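Pitch notebook, March, evening

Back from the Wetley ground and writing this before I forget which plot was which. The twinning turf arrived at lunchtime, all 18 rolls, and Kanchan Yadav and I had it unrolled along the far touchline by four. It looks good! A bit yellow at the seams, but so did the old stuff, and the old stuff took three seasons of under-twelves charging up and down it.

The plan is still the one Trilok Chaturvedi sketched out after the meeting with the Girnby people. They take a strip of our grass for their goalmouth, we take a strip of theirs for ours, and both clubs put up a plaque saying so. I was lukewarm when he first brought it up (I think I said something about grass being grass, sorry Trilok) but I've come round. The kids at Girnby have written letters to our juniors already, and one of them wants to know if our goalposts are square or round. Round. Must tell him.

Plaque wording is down to two versions. The longer one has the history of the old Gautam Cup game in it and I like that one better, but it's a lot of lettering and the quote goes up with every line.
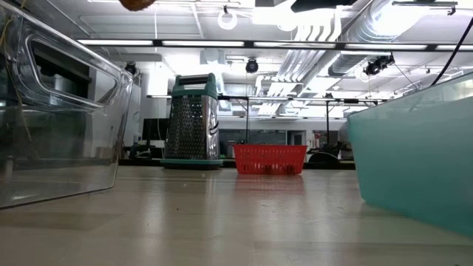 When can the juniors play on the new strip?

Five weeks from laying if the nights stay mild, and six if we get another frost. Until then they train on the top half and the goals get wheeled across.

Kanchan rolled the strip twice and I went over it with the hose, too much at the penalty spot end, where it puddled. We forked it there and left it alone. She thinks the drainage under that corner was never right, and she may have a point – the old line drawing shows a pipe that stops well short of the ditch. Worth digging a test hole before the summer, away from the new turf obviously.

Money: the Senura grant is 4,000 and the turf has eaten a good bite of it. What's left has to cover the plaque, seed for the worn patches and the bus to Girnby. I want the bus to come first. If the juniors don't get to play over there then the whole thing is just two clubs swapping lawn.

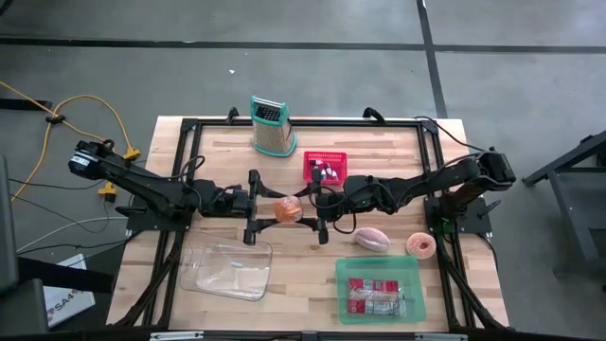
The away game would be first and the home game after it, two matches, same squads, with mixed teams for the second half of each. Trilok wants a trophy. I'd be happy with sandwiches, and I suspect the parents would too, but I'll let him have his trophy if he finds one in the loft.

To do: answer the goalpost letter, get the second plaque quote, check the puddle in the morning, and ask Kanchan for the key to the roller shed, because I've got hers and she's got mine.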